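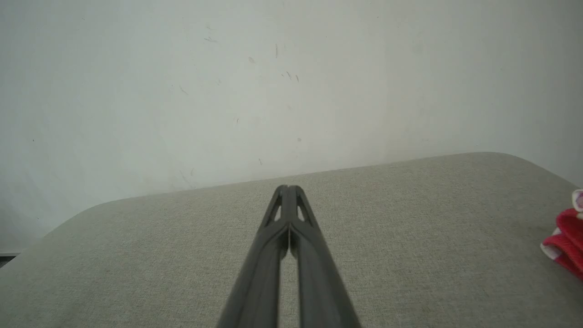 # Upholstered Benches and Folding Surfaces: Frequently Asked Questions

*Senasside Residence, Housekeeping Office. Revised 2023-09-01.*

**May residents fold laundry on the gray upholstered surfaces?**
Yes. Clean, fully dry clothing may be sorted and folded there. Damp items must go on the drying racks on the Podano side of the building. 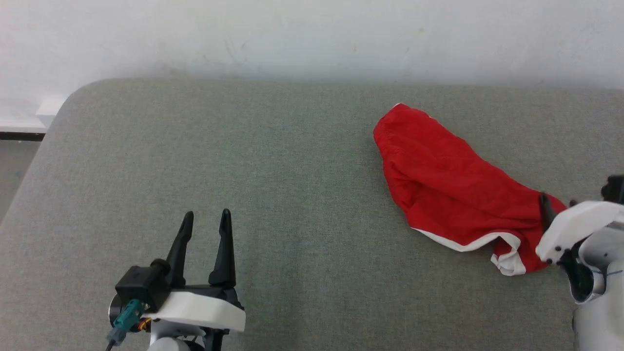
*Red garment on a gray upholstered surface.*

**How should lightweight fabrics be handled?**
Slippery synthetics should be spread flat and smoothed by hand before the first fold. Irons and steamers are not permitted on the upholstery.

**What should be done about marks on the cover?**
Blot the area with a plain white cloth – do not rub – and report the mark to the office within five days. Please do not apply household cleaners. Covers are professionally cleaned each June.

**How long may items be left out?**
Items may remain for the length of one laundry session. Unclaimed clothing is moved to the Sesero storage room and held for 31 days.

**Is there a charge for damage?**
Ordinary wear is not charged. Burns, dye stains and cuts are billed at the cost of repair, up to $100 per cover.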